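## 4. Rules for collecting demonstrations with hand-held grippers

The rules set out below were drawn up over one winter at the Tristimville site and then revised when a second site, Skamside, began sending in recordings of the same tasks. Before that, each operator worked from a single page of advice. The page covered charging, file names and little else. Recordings from the two sites could be pooled only after a good deal of sorting by hand, and 259 recordings were set aside in the first pass.

Most of those were not failures of the task. They had been set aside for missing calibration, for markers hidden during the opening seconds, or because the two devices had been started too far apart to be matched. We took this as the starting point and wrote the rules around the operator's routine, in the order in which the steps are carried out.

### 4.1 Before recording

Each gripper is checked against its own calibration sheet at the start of a session and again after any knock or change of finger pads. Both square markers must be clean and flat. A marker that has lifted at a corner is replaced, not pressed back down. The finger pads are opened and closed fully, and the operator looks for cracks at the tips and for lint, which gathers quickly when working with towels.

The Rulten checklist, which we adapted for this purpose, asks for the workspace to be cleared to a fixed radius. We found this hard to keep to in shared rooms. Our version asks only that cables and loose items stay out of the operator's walking path, and that whatever is in the background is left where it is until the session ends. Moving things between takes caused more trouble in tracking than clutter did.

### 4.2 Handling cloth

Cloth tasks have their own rules because a grasp on fabric is easy to get and hard to judge. Figure 3 is taken from the hanging rack task, with the fingers closed on the lower corner of a ribbed towel.
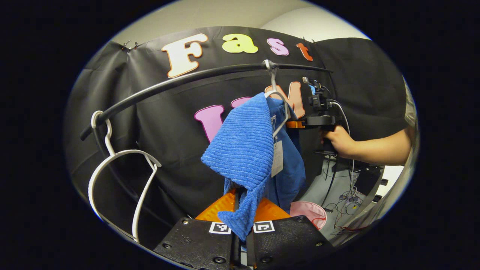 *Vol. 9, p. 167*

**Figure 3.** Hanging rack task, camera on the hand-held gripper. The orange finger pads hold the bottom fold of the blue towel, and a second hand-held gripper is in use at the right.

Four rules apply to grasps of this kind:

1. Take hold of a fold or corner, with cloth between both pads. A grasp on a single flat layer is allowed only where the task sheet says so.
2. Pause with the fingers closed before pulling. The pause gives a clear point at which to label the grasp.
3. Keep the grasped part in view of the gripper's own camera. If the cloth falls across the lens, finish the take and mark it.
4. Where several items share a hanger or lie one behind the other, name the target item in the session notes before the take begins.

The fourth rule was added last. At Skamside a towel and a garment were often hung together, and labellers working from the video alone could not always tell which of the two the operator meant to move. Paper tags left on clothing may stay on, but they are noted, as a tag can be pinched along with the cloth.

### 4.3 Working with two grippers

Both devices are started from rest and brought together once in view of each other before the task. The operator then keeps each hand on its own side of the work unless the task calls for crossing over. Trailing cables are the usual cause of a spoiled take – a cable should have enough slack to reach the highest point of the task and should never pass between the pads and the cloth.

If either device loses tracking, both recordings are stopped. We had at first let operators carry on with one hand, following Ní Mhurchú, but the half-tracked takes were seldom used by anyone and took up space in the index.

### 4.4 People in the recordings

Hands and forearms appear often in this kind of data, and the consent form says so in plain terms. Faces are kept out where possible. Any take in which a face can be made out is held back until the person concerned has agreed to its use or it has been masked. Visitors are told at the door when recording is under way.

### 4.5 Keeping and sharing

The shared index now holds 4000 takes from the two sites. Each entry gives the device pair, the calibration sheet, the target item and the reason for any mark against it. Rejected takes are kept with their reasons, and are left out of training sets by default. Changes to the rules are numbered and come into force at both sites together, at the start of a month, with May the first to be handled in this way.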